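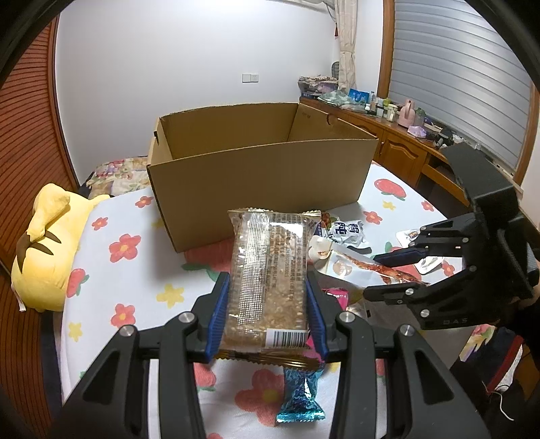

3 min read

Guest room check before a long stay, with my comments

I rent out two rooms above the Pivska bakery, and every November I go through them with this list. The first version came from Marisol Szabo, who had the rooms before me. I changed many points and wrote comments where the short line was not clear enough. English is my third language, so please write to me if something reads strange.

Smoke and gas

1. Press the test button on each smoke alarm and hold it until it sounds.
Comment: The alarm in room 3 is above the wardrobe, and you need the step stool. Do not use the desk chair, it has wheels.

2. Read the date on the back of the alarm. Replace it if it is older than the maker allows.
Comment: Both were replaced last spring. I wrote the month on the side with a marker.

3. Carbon monoxide alarm near the boiler: green light on, nothing standing in front.
Comment: Passed. Last year a coat was hanging over it for the whole winter.

Electric

4. Look at every plug and cord, also behind the bed.
Comment: The lamp on the left side had a cord pressed flat by the bed leg. I took the lamp out. Mirko Bassi will put a new cord on it, and until then the guest has the Flundby lamp from the hall.

5. No extension cord under a rug or through a door.
Comment: Passed in both rooms.

6. Kettle stands on a hard surface, away from the curtain.
Comment: Passed, but I would like a shorter curtain. 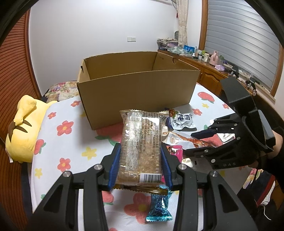 The curtain is from the time of Marisol and it reaches the floor, so when the window is open it moves a lot. I measured for a new one and will order it together with the blinds.

Windows, floor and stairs

7. Window opens fully and closes without force. Limiter is on if children stay.
Comment: The limiter in room 3 was loose – two turns with the screwdriver and it was good again.

8. Rugs lie flat and have the grip mat under them.
Comment: The grip mat in the small room is old and it crumbles. Failed. New one to buy.

9. Handrail on the stairs does not move when you pull it strongly.
Comment: There are 15 steps, and the rail moved a little near the top. Benvinda Arruda looked at it and found one screw which does not hold in the wall anymore. To be repaired before the first guest comes.

10. Stair light works from both switches.
Comment: Passed.

Table and food

11. Table stands steady, also when you lean on one side.
Comment: Passed.

12. Food that stays in the room is closed, and in date.
Comment: I check the date on every packet, also the small ones. Opened packets go into a tin with a lid – we had mice in the yard two years ago.

13. Allergy note is where the guest will see it.
Comment: Subira Okoth corrected the text of the note for me. It now says to ask before eating anything with nuts or sesame.
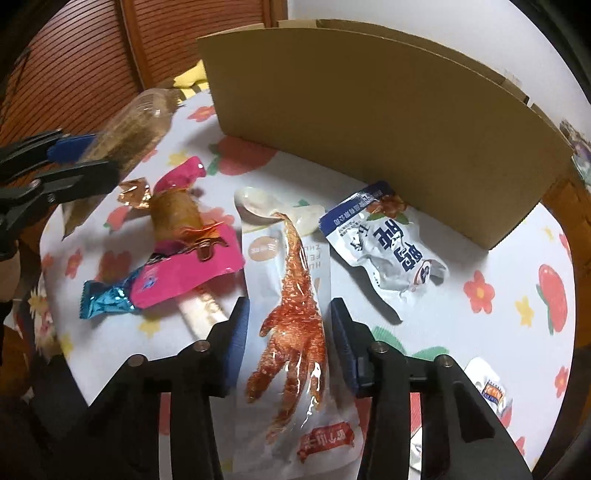
Before you lock the door

14. Emergency card is by the door, with the address in large letters.
Comment: The telephone number of the neighbor was old. Corrected by hand, to be printed again.

15. Spare key is tried in the lock, not only counted.
Comment: It turns hard. A little graphite helped.

Still open: lamp cord, grip mat, rail screw, card. I will check these four again when Mirko has been here.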